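Hurkero Display Storage — Set-Up Guide
Section 4: Choosing the place, leveling and first loading
Text revised January 12, 2018

This section is valid for the Darnstead and the Durnell units. If you have the low Were unit, steps 4 to 7 are the same, but the fastening to the wall is in Section 5.

4.1 Before you begin

Let the closed cartons rest in the room overnight. In December and the other cold months the parts come in cold from the truck, and the doors can sit badly in the first hours.

You need a spirit level, a pencil, a tape measure, a crosshead screwdriver and a soft dry cloth. The unit must be moved by two adults.

CAUTION: Do not lift the unit by the doors or by the shelves. Hold it by the side panels, low down.

4.2 Choosing the place

1. Measure the free width of the wall. The Darnstead needs 106 cm, the Durnell needs 200 cm. The baseboard heater, if there is one, must stay outside of this width.

2. Look for sockets and switches and mark them with pencil. Once the unit stands, it is difficult to reach behind it.

3. Knock on the wall and listen. A hollow sound usually means a light panel or a partition, and for this you need the anchors from bag C. A full sound means masonry — use the plugs from bag D.

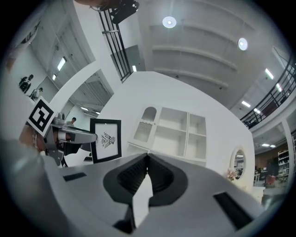 Figure 4-1. Tall white wall panel.

NOTE: A panel that stands free in the room is not a wall in the sense of this guide. Do not fasten any unit to it.

4.3 Leveling

4. Put the unit in its place with the doors closed. Lay the spirit level on the bottom shelf, first from left to right and then from front to back.

5. Turn the feet by hand, a half turn each time, until the bubble stays in the middle. Wait 15 minutes and check one more time. On carpet the feet sink a little and the work must be repeated.

6. Open every door halfway and let it go. A door which moves by itself shows that the unit still leans.

7. Tighten the wall brackets only after step 6 is finished. If they are tightened before, they pull the back out of its groove.

4.4 Light in the room

White surfaces give back much light. In a white room with strong lamps, glass doors can shine so much that the objects behind are hard to see. Try the unit with the room lights on, in the evening also, before you drill. 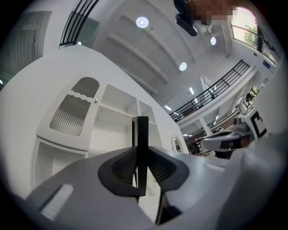
Figure 4-2. White interior with high ceiling, brightly lit.

Direct sun is a different matter. It makes printed paper and textiles pale over the years, and this is not covered by the warranty. Use a curtain, or keep such objects in the drawers.

4.5 First loading

8. Wipe the shelves with the dry cloth. Do not use a wet one in the first week.

9. Load from the bottom to the top. Heavy books and dishes go low, small and light objects go high.

10. Place standing objects, for example picture frames, a hand's width from the shelf edge. If a frame slides on the smooth surface, put the felt dots from bag F under it.

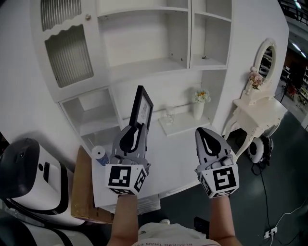
Figure 4-3. White cabinet unit with open shelving and ribbed glass door, with a black picture frame in front.

CAUTION: Open a glass door by the knob only. Do not press on the glass, and do not hang anything on the knob.

11. When all is loaded, repeat step 6. The weight can change the level, mostly on wooden floors. Correct with the feet and tighten the brackets again.

Continue with Section 5, Fastening to the wall.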